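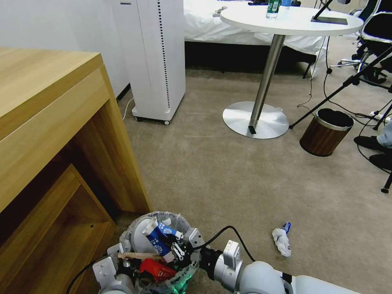
The untidy floor problem

There is a chair in the corner at Bridach that visitors are always offered, and if you sit in it for long enough somebody will bring you tea and tell you about litter. I had two cups before lunch, both from Birgit Lammers, who leads the tidying project there and who can talk about crumpled paper with more affection than I would have thought possible.

Her team wants a robot with two arms to clear a carpet into a small bin, and the trouble (she warned me it would sound silly) is the bag. A thin plastic liner slides about and folds in on itself, so the method they call Sesaten gives each arm a different job. The left one stays with the bin while the right one goes hunting. 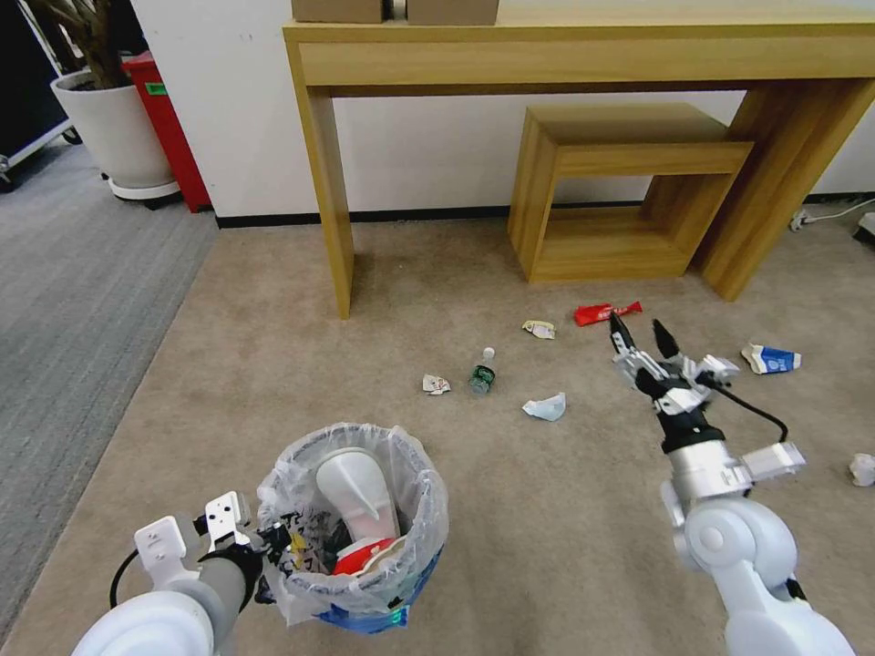 4 min read

What I hadn't appreciated is how little the robot is told. No list of objects, no map of the room. Troels Oddsson, who joined the project in July, showed it how to do the job 183 times by guiding the arms himself, and the software learned from those runs alone. A soft wrapper, a carton and a bottle all want a slightly different pinch, and he admits his own got better as he went along!

The clever bit, to my mind, is a small check before each reach. The robot makes 8 guesses at how the next few seconds ought to go, and if they disagree too much it waits and looks again. Till Rathjen, who wrote that part, calls it dithering, fondly.
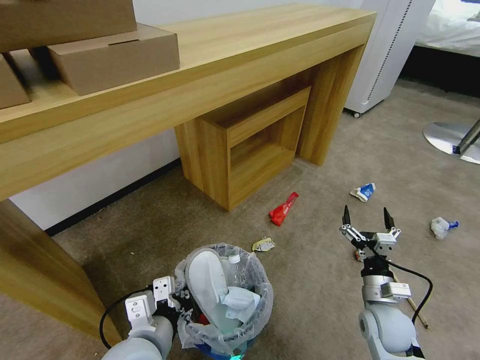 ROBOTS AT HOME

Does the dithering help? In the team's latest trial they set up 37 floors' worth of rubbish, and the robot cleared all but seven of them without a person stepping in. Most of the failures came late on, when the bin was getting full and something light slipped back over the rim. Detlef Görtz would like it to learn to press the pile down first, as the rest of us do at home, though Birgit worries about split bags and the two of them were still going at it, quite cheerfully, when I went to find my coat.

Next they plan to try thin, flat things, which remain a nuisance for two stiff fingers on a carpet.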